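Notebook, match analysis bench — Divolberg home games
24 Oct 2021

Re-cut of the Flumport match, second half only. Tagging rules v. 2 used from the start.
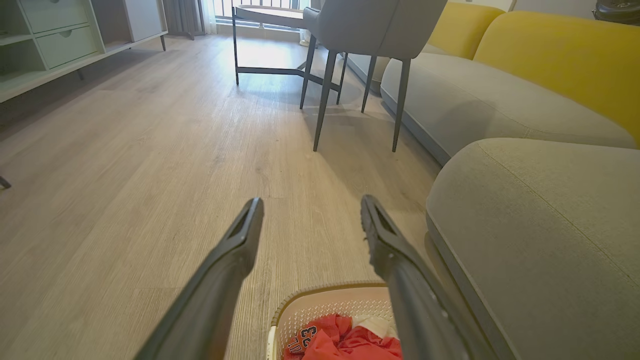 Wallin wrote in the margin of my last entry that the pressing numbers are too kind to us, and that a press should only be counted when two players arrive within three seconds. I have thought about it for the week and I agree with the half of it. Two players, yes. Three seconds is too strict for our wide players, who start from deeper. I will use four and write both results, so that we can compare.

What I did today:

Tagged all restarts and all losses of the ball in our own half. Almost 200 events, which took the whole morning. The clock on the video is 11 seconds behind the referee's time after the break, so please add this when you search for the second goal.

With four seconds we have 31 presses in the half, with three seconds only 22. The difference is nearly all on the left side. On the right there is no change, and I checked this twice.

Our back line stands too deep after our own corners. In September against Flidine I noted the same thing, and then the coaches asked for one more player to stay at the halfway line. He stays there for the first three corners, later he goes in with the others. Flumport had two counter attacks from this, and one of them was the goal for 1–1.

Goal kicks: short every time until minute 70, then long every time. I don't know if this was an instruction from the bench or if the players were tired. To ask on Tuesday.

Problems: the export stops when a file has more than 3,000 rows. I made two files and joined them by hand. One row was double (throw-in, minute 58), it is deleted now. The zone map is still drawn for a pitch of 100 metres, but Flumport's is a little longer, so the positions near their goal are not exact. Do not use them for the shot map yet.

Second note from Wallin, on the same page: the goalkeeper's throws should be counted as passes. I had them as restarts. Changed for this match — the older matches are still the old way, so the pass totals cannot be compared before I correct them.

Next: first half with the same rules, then Flidine again. Correct the pitch length before anything else.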